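Teaching the arm to unload a dish rack: hand guiding or remote?

Posted by gretel_k, May 20, 2021

Hi all, first post so be gentle. We've got a Skakow arm at college with a many-fingered gripper on it and a little camera up at the wrist, and I've been told to teach it to take things out of a dish rack and put them down on the side. No code, all by showing it. I can either grab the arm and push it through the job myself (hand guiding) or drive it from the next bench with the Omum glove.

So far I've done 35 goes by hand and it is a mess. When I play them back the arm gets to the mug and then sort of dithers. Sometimes it goes for the handle, sometimes the body, sometimes it closes on thin air next to it. My tutor says "do more". Do I just do more?? Or am I showing it wrong. Also my own hands keep turning up in the wrist camera and I dont know if that matters.

Wrist view from one of the mug ones, in case the grip is the problem. 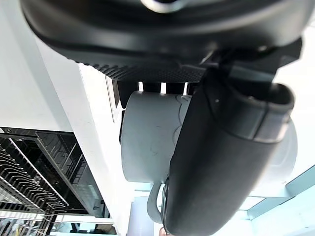
Jonalyn Padilla

Don't do more yet. Look at what you've got first.

Mug's lying across the grip with the handle pointing down and the finger over the body. Nothing wrong with that as a grip. But is it the SAME grip in the other 34? Bet it isn't. If half your goes take it by the handle and half by the body, the thing learns something in the middle, and the middle of those two is air. That's your dithering. Pick one way of holding a mug and stick to it, even when it's awkward. Chuck the goes that don't match. It hurts but chuck them.

Hands in view: yes it matters. It'll learn that a hand turning up is part of the job, and then on playback there's no hand and it's a bit lost. That's my main reason for saying go remote. Slower to start with, you'll hate it for two days, then it's fine. We switched in March and I wouldn't go back for anything with a wrist camera on it.

Other stuff, no order:

- Don't stop and think mid-move. Every pause gets recorded and it will copy your pauses. Plan it, then go.
- Start from the same rest pose each time but shift the mug a bit. Not loads. A couple of fingers' width, then turn it.
- Come in from the same side. If you go round the rack one time and over it the next, see above re middle.
- If you fumble, bin it straight away. You won't remember later which one it was.
- Check the light. If one side of your view is blowing out to white like that, fix the exposure and leave it fixed, otherwise morning goes and afternoon goes look like different rooms.

How many do you need? Depends. I'd take 35 tidy ones over a few hundred scrappy ones, for one mug. More objects, more goes, sorry.

Brynhildur Baldursdóttir

Agree with most of that, not all. I wouldn't bin every fumble. If you drop short, back off, and get it properly second time, keep a few of those. Otherwise it has never seen itself go slightly wrong and has no idea what to do about it. Just keep the ones where the recovery is clean. Flapping about for ages, no.

On the glove. The trouble with the glove is you can't feel anything, so people squeeze far too hard. What helped me was practising on something dull before touching the mug. A plain block is good. Flat faces, no handle to argue over, and you can see straight off if it's gone crooked. Get the block so the small fingers are on the top edge and the big one is coming across the front, then lift.
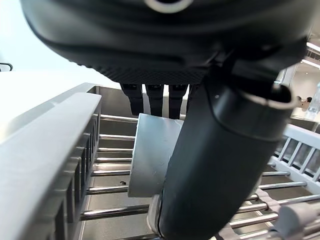
Once you can do that ten times without swearing go back to the mug. The rods in the rack are the other thing, shiny metal is a pain for the camera, and if a finger tip goes down between two of them while you're closing you'll drag the whole rack along. Come down to just above the rods, stop lowering, THEN close. I tape the rack feet to the table too. Ordinary tape is fine.

Also drive while watching the wrist picture, not by standing up and peering over at the arm. If you can't do the job from what the camera sees then the arm can't either. Bit annoying at first becuase you keep wanting to look up.

One Omum thing. If the fingers lag behind yours check you're not on firmware 2106, it was horrible for us, rolled back and it went away. Might be just ours.

Agudelo

hand guiding is fine everyone overthinks this. hold it by the elbow and keep your hands out of the picture. did a cup, a bowl and a spatula that way last year and it worked ok. well the spatula didnt

Related on this board
Skakow wrist camera: lock exposure or leave on auto?
Omum glove, thumb drifts after 2 hours
Grultari rubber tips, worth it for wet plates?
Trimming pauses out of recorded moves
How far to move the object between goes
Arm goes stiff when hand guiding near full reach (4 replies)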